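Thread on wallpaper pattern repeats, and why the roll calculator on the store page keeps leaving people one roll short. Numbered so I can link to single posts later.

1/ The calculator takes wall area, divides by roll area, rounds up. That works for plain paper. For anything with a motif it undercounts, and the error grows with the size of the repeat.

2/ The repeat is the vertical distance from one point in the pattern to the next identical point. It's printed on the label, usually next to a small symbol. Every strip has to start at the same point in the pattern as the strip beside it, so each strip gets cut to a whole number of repeats.

3/ Worked case. Wall height 228 cm, repeat 65 cm. 228 / 65 = 3.5, so you cut at four repeats, 260 cm. That's 32 cm of paper per strip going in the trash before you trim anything. The calculator counts that 32 cm as coverage.

4/ A standard European roll is 10.05 m. At 228 cm per strip you'd get four strips. At 260 cm you get three, with 225 cm left over. The leftover is 3 cm too short for a full strip. Keep it for over the door.

5/ Wall run of 599 cm, paper 53 cm wide: 12 strips (11.3 rounded up). Four strips per roll is three rolls. Three strips per roll is four rolls. Same wall, same paper, and the only thing that changed is the repeat.

6/ Match types, since the labels assume you know them:
Free match: no alignment, cut to height plus trim.
Straight match: same point at the same height on every strip.
Offset (drop) match: every second strip shifts down, normally by half the repeat.

7/ With an offset match, cut from two rolls at once. Odd strips from roll A, even strips from roll B. On most walls this saves a good part of the shift you'd otherwise waste on every other strip.

8/ Damask is where people get caught. The ornament is large, the eye finds the center line of it right away, and a mismatch at the seam shows from across the room. Stripes hide the seam well but show any lean in the wall. Damask set in vertical stripes gives you both problems: match the height and hold plumb.
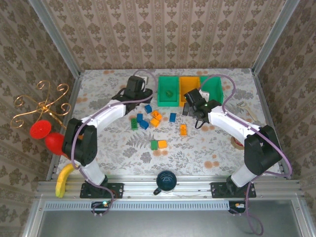

Beige damask in vertical stripes, with a fern print on the table.

9/ Plumb first. Drop a line for the first strip and ignore the corner. Corners are rarely true. In my hallway the corner was off by more than 2 cm from floor to ceiling, which on a striped paper would have been visible from the front door.

10/ At an inside corner, don't wrap a full strip. Measure from the last edge to the corner at top, middle and bottom, take the largest number, add 1 cm, cut the strip to that width. Hang it, turn the extra onto the next wall, then drop a new plumb line and hang the offcut over the turn.

11/ You lose a little of the pattern in the overlap. Put that corner where furniture or a door will cover it. Start at the most visible wall and let the bad match land behind the door.

12/ Batch numbers. Check every roll before opening any of them. I ordered a Willberg striped paper last March and one roll came from a different run. Side by side on the floor they looked the same. Under a side light the ground color was clearly yellower. The store swapped it because it was still sealed.

13/ Paste. For non-woven, paste the wall. For traditional paper, paste the back and let it soak for the time on the label, the same time for each strip. Paper expands as it soaks. If one strip gets four minutes and the next gets nine, the repeats no longer line up at the bottom even if they do at the top.

14/ If the drift is small, match at eye level and let the error split between ceiling and skirting.

15/ Tools I use: 60 cm level, plumb bob, snap-off knife with a new blade every couple of strips, wide filling knife as a trim guide, plastic smoother, seam roller for the edges only. Rolling too hard leaves a shiny track on matte paper.

16/ Formula for the people who asked:
strip length = (height + trim) / repeat, rounded up, x repeat
strips per roll = roll length / strip length, rounded down
rolls = strips needed / strips per roll, rounded up
Add one roll for repairs.

17/ In post 3 I left trim out to keep it readable. With 10 cm of trim it's 238 / 65 = 3.7, still four repeats, so the result holds. Check yours, because near a whole number it can tip over to the next repeat.

18/ Replies asking about murals: different method, panels are numbered, none of this applies. Separate thread once I've finished the stairwell.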